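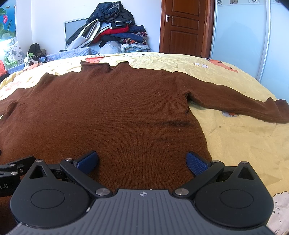 Brown sweater on the bed, collar end away from the operator, both pads open. Attached by T. Workneh.

Ticket: sweater fold demos, right gripper closes late in replay
Project: Dratlow / clothes folding, home sites
Opened by: Tsion Workneh
Assigned: Ultan Brennan
Status: closed, one follow-up open

Tsion Workneh, Sat 17 August
Doing the sweater fold with the hand-held pair. Recording runs fine, no errors on the unit. But when I replay the demo in the viewer the right gripper closes late. Left is OK. On screen my right hand is already dragging the sleeve across and the width trace still says wide open. Happens on every sweater demo. Didnt see it on the towels.

Tried so far:
-- restarted both grippers
-- swapped batteries left/right, no change
-- new recording folder
-- wiped the finger pads
Can keep recording today if someone tells me the data is usable. Otherwise I'll stop.

Ultan Brennan
Please stop for now. Keep the files, don't delete anything. Need to know:
1. is the delay the same size each time or does it grow
2. did you run the open/close calibration after power up, on BOTH
3. firmware on each side (settings, last page)

Tsion Workneh
1. grows. Start of session you can hardly tell, by the last few it's really obvious
2. yes for left. Right I did before the restart, not after. Sorry
3. left and right dont match!! Right is still on the April build.

Ultan Brennan
OK that's probably it. April build doesn't re-sync its clock to the left unit during a session, only at power up. Short tasks hide it. Towels are short, sweater has two sleeves and then the body fold, so you sit in one session a lot longer.

Do this:
-- update right from the dock, not over wifi
-- power both off, left on first, then right
-- calibrate both, full open to full close, slowly
-- one test demo. Close both hands at the same moment on the hem, hold, open. Send me that before any more folding.

Tsion Workneh
Update stuck at 50 percent. Left it a while, still 50.

Fumiko Murakami
Jumping in. Had the same thing on the Fahy site. Pull the dock cable, put it back, start again. It doesn't resume but it does go through the second time.

Tsion Workneh
Worked, thanks. Both on same build now. Calibrated both. Test demo uploaded.

Ultan Brennan
Looked at it. Both traces drop together, offset is 2 frames at the end of the clip, that's within limits. Go ahead.

For the sweater please also: pinch the sleeve at the cuff, not halfway up. In your older demos the knit stretches and the robot copies the stretch, then lets go too early. And smooth the creases in the body before you hit record, unless the task card says messy start.

Tsion Workneh
Ok. What about the ones I already did? 200 across all the sweaters.

Ultan Brennan
Don't redo them yet. Raw timestamps are kept for both sides so Diarmuid can shift the right trace. Clock drift looks like a straight line in the ones I opened.

Diarmuid Dunne
Script run on the full set. All lined up except 2 where the right unit rebooted mid fold, those are tagged bad and out of training. Tsion pls re-record just those.

Tsion Workneh
Re-recorded, uploaded, replay looks right on my end. Cuff grip is much easier btw.

Ultan Brennan
Closing. Follow-up for Finbarr Hanrahan: viewer should warn when left and right firmware differ, at the moment it says nothing. Moved to the Brurnov board.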